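Automation at Work > Small sites > Two arms on the sorting bench, our first months

fernhopper
Posted 08:40
Been meaning to write this up since May. I'm at Gonero, we sort and repack mixed returns (stationery, craft bits, small parts) and we now have a pair of arms on one of the benches. I was dead against it and now I'm the one who stays behind to play with the settings! The fiddly stuff is what got me. A pen is a horrible thing to pick up if you're a machine, it's thin and it rolls, and there's always something next to it. 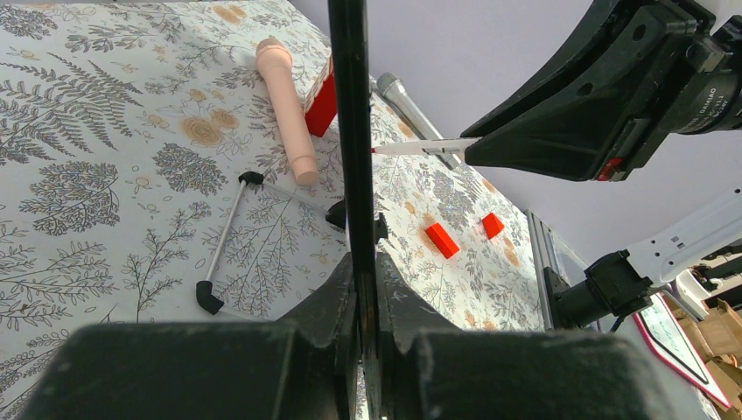
Pen in the jaws, seen from the other arm's wrist.

What's changed for us is mostly hands and wrists. I used to do 900 small items on a heavy shift and go home with a sore thumb. Now I set out the bench, watch, and sort out whatever gets muddled.

quillback
Posted 09:15
Lovely to read, but who went? We had a similar setup from Mivent and lost 2 posts by the end of the year. They called it "natural turnover".

fernhopper
Posted 09:32
Fair question. No one so far, and we got it in writing that bench staff move over to setting up and checking. I know a bit of paper isn't a guarantee. But the job is more interesting than it was, and I'd say that to anyone.

tin_lid
Posted 10:05
More interesting for you, maybe. On our site the people who liked the quiet, steady work hated the change. Not everyone wants to be a minder.

fernhopper
Posted 10:21
Yes, one of ours asked to go back to the manual bench and she did, no fuss. I think that choice should stay open. For the rest of us the fun part is jobs that need both arms at once - flat, wide things like a whiteboard, where each side has to keep up with the other.
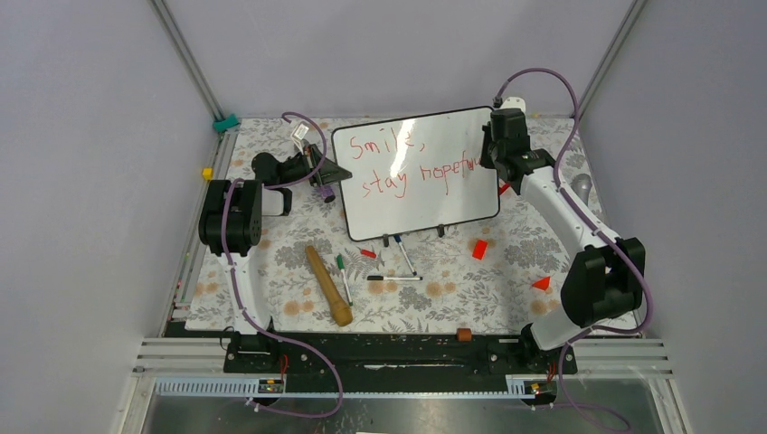 We spent ages on that sort of thing, and the whole shift had opinions about grip and speed. I've never had a manager ask me how I hold something before, and suddenly my way of doing it was worth writing down. We've got 119 notes in the shared folder now, nearly all from bench staff.

quillback
Posted 10:48
And are you paid for those notes? That's your know-how going into the machine.

fernhopper
Posted 11:02
There's a small top-up, 500 a year. Not enough in my view, and it's on the list for the next pay talks.

osier77
Posted 11:30
Our place (Fitico) starts in a few weeks, so thanks for this. Did you get proper training or just a folder?

fernhopper
Posted 11:44
Proper training, but ask for it on shift time. Ours was after hours at first and people with kids missed it.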